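Ticket: Left gripper drops / loses hold during grip compare, Irko fingers vs stock
Site: Demholm bench, two-arm cell
Status: open, waiting on Wadelville
Priority: medium (was high)

Original report

Running the finger comparison on the two-arm cell. Stock fingers on the right, Irko curved set on the left. Left one grabs fine, controller says holding, then somewhere in the lift the status flips to "no object" and the arm goes to its recover pose. Part still in the fingers most times. Twice it let go for real and dropped the part on the table.

Right side with stock fingers, same script, no flips at all.

Total cycles in the log when I pulled it: 1,083. Flips are all left side. No pattern by time of day that I can find.

What I have checked already:
Finger screws, tight.
Homing, redone from cold, same result.
Power cycled cell and controller.
Swapped which arm goes first. No change.
Controller firmware is same on both sides, checked the version screen twice.

Need to know if this is the fingers or the gripper body before we go on with the camera part of the test. Fitzgerald wants the compare table filled in by end of January and right now the left column is mostly blanks.

Update 1

Asked to send force setting. Left is at 70 percent, right is at 70 percent. Same file loaded to both so they should match, and they do on screen. Did not measure real force, we have no gauge here.

Also asked whether the object detect threshold was changed for the Irko set. No. Did not know it had to be. The sheet that came with the fingers only talks about mounting and travel limits.

Update 2

Tried force down, then up. Down is worse. Up is better but not fixed, and it starts to push the part out of the fingers on the rounded side. So don't want to leave it there.

Tried slower lift. Helps a bit. Flips come later in the move instead of right at the start. To me that looks like the position reading creeping while it holds, then crossing the threshold, but I'm guessing.

Support asked for a photo of the left hold with the right arm parked, head camera, nothing else on the table.

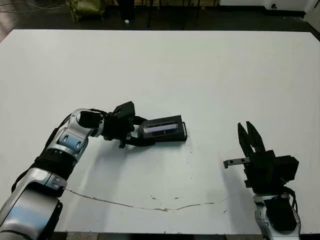
Threshold is my main suspect now. The stock profile expects both fingers to stop at a width inside a fixed window, and anything under the window gets called empty. With the left fingers around the rounded end of the black handheld unit we close down on the narrow part, so the final width is a lot smaller than it would be at the squared end. Lower finger runs under the body and the upper one comes over the top, short and curved, so any slide toward the tip changes the reading too. For the next run I want to turn the part around and take it by the wide end, same force, same lift, and see if the flips stop. Right gripper stays empty and parked for that so it can't confuse the log.

Update 3

Did it. Wide end, left gripper, Irko fingers. No flips in the whole batch. Went back to the rounded end, first flip came on cycle 3. So it is width or shape, not the arm and not the cable.

Put stock fingers on the left and took the rounded end. Also flips, just less often. Which means the right side was only clean becuase its script always picks the wide end. My fault, I wrote both scripts and missed it. Please disregard the line in the first report that says same script. Same moves, differnt pick end.

So the compare so far is not fair and I have to rerun it. Old numbers are marked invalid in the table.

Update 4

Support sent a lower detect window to try. Loaded to left only.

Result with Irko fingers, rounded end: better, flips gone at slow lift. At full speed still 2 flips in the batch. Part stayed in the hand both times, so false alarms, no real drops.

Result with Irko fingers, wide end: fine, same as before.

Side effect: closing on nothing is now sometimes called "holding". That's bad, the script will carry air over to the drop spot and report a good pick. Saw it on the left with fingers fully closed. Put the old window back when I was done so no one gets caught by it.

Questions back to support:

Can the window be set per pick, from the script, or only per profile? If per profile, how long does a switch take, and can it be done while the arm is moving?

Is the zero position for the Irko set supposed to be taught again after mounting? The homing I did uses the stock zero. If the curved fingers touch earlier than the stock ones, the whole width scale is off and that would explain the empty/holding mixup.

Can we read motor current instead of width for object detect? I see a current field in the log but it is all zeros on both sides.

Update 5

Answer on the zero: yes, it has to be taught again for any non stock fingers. Not in the sheet. Please add it to the sheet.

Taught the new zero on left. Empty close now reads empty every time I tried it, with the old window. Rounded end hold at slow lift, good. Full speed not run yet, had to give the cell back for the afternoon.

Current field: support says it needs to be switched on in the controller and the cell restarted. Will do with the full speed run.

Still open:
Full speed, rounded end, new zero, both finger sets.
Scripts fixed so left and right pick the same end.
Current logging on.
Wadelville to confirm if the window can be set per pick.

Leave ticket open until the full speed run is in. Camera part of the test is on hold till then.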